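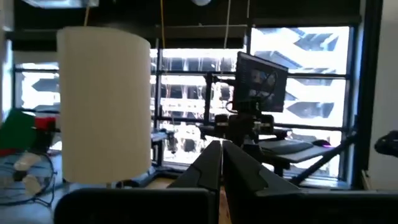 Kilo, month four: notes from the cable bench

Notes > Work > Automation

I work in returns at Brirnix, in the Clirkcombe building, on the cable bench. Phone leads, charging leads, braided ones, power cords. They come back mixed, get identified, checked by eye, coiled and put in the correct container. Until August this was done entirely by hand. Now a share of it goes through Kilo, which is the name on the job sheet for the robot cell by the windows.

A few people outside work have asked what has changed, so I am writing it down once.

Throughput first. The best full shift so far is 929 items handled by the cell. A normal person on a normal day does less than that, but a normal person also does the checking, and the cell does not. Kilo picks and places. Deciding whether a connector is bent is still ours. On that same shift 148 items went to the exceptions tray, mostly leads that had come uncoiled and caught on each other. Those came to me.

The tangle problem is the main technical limit. A lead with a tie on it is an easy pick. A thick rubbery one with the tie missing opens out into wide loops and the grasp point moves as soon as the fingers close. Braided leads hold their shape better, but the woven jacket drags on the slots of the baskets if the approach is too shallow. We raised the approach height in October and the drag mostly went away at the cost of a slower cycle.

Containers matter more than I expected. The slotted baskets are good for looking into from the side and bad for plug tips, which go through the holes and stay there. The solid-walled yellow bin has no such trouble. I asked for all the containers to be solid. The answer was that the baskets were already bought.
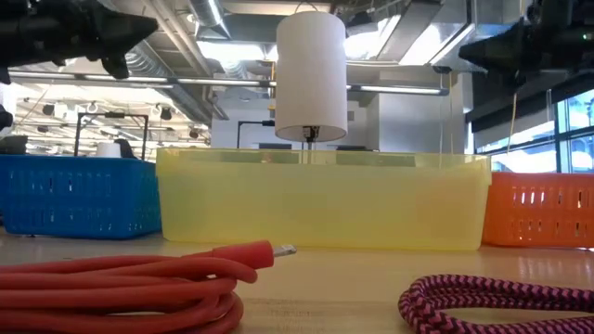

Yellow bin under the white gripper, baskets either side, a red lead and a braided one on the table.

What the job consists of has shifted. My old day was one long task with breaks in it. The current one is a lot of short tasks: load, clear the tray, restart, log the fault, check a sample, go back to the bench. The sample is 70 items per batch, entered in Mösli by hand. Mösli was written for stock counts and wants a shelf location for every entry, so every cable I inspect is recorded as being on shelf 1. I have reported this twice.

Staffing: no one on the bench has been let go. One post that came free in spring was not filled, and I count that as a change even if the slides did not. Two of us were trained to recover the cell after a stop and got a small pay increment for it. The others were offered the same and had mixed views. Being the person who can restart it means being the person who gets called off a break to restart it.

Physically it is easier. I used to coil about 200 leads before the first break and my right thumb knew about it. I coil far fewer now. Against that, there is more standing, and more looking up at a screen on an arm set for someone taller.

Pace is the part still being argued over. The target for the hand bench was set before the cell arrived and assumed a mix of easy and awkward items. The cell takes the easy ones. What is left is slower per item, and the target has not moved. We have asked for tangled leads to be counted separately, and a revised sheet is due in December.

Still open on my list: monitor height, the Mösli shelf field, and who covers restarts on the late shift.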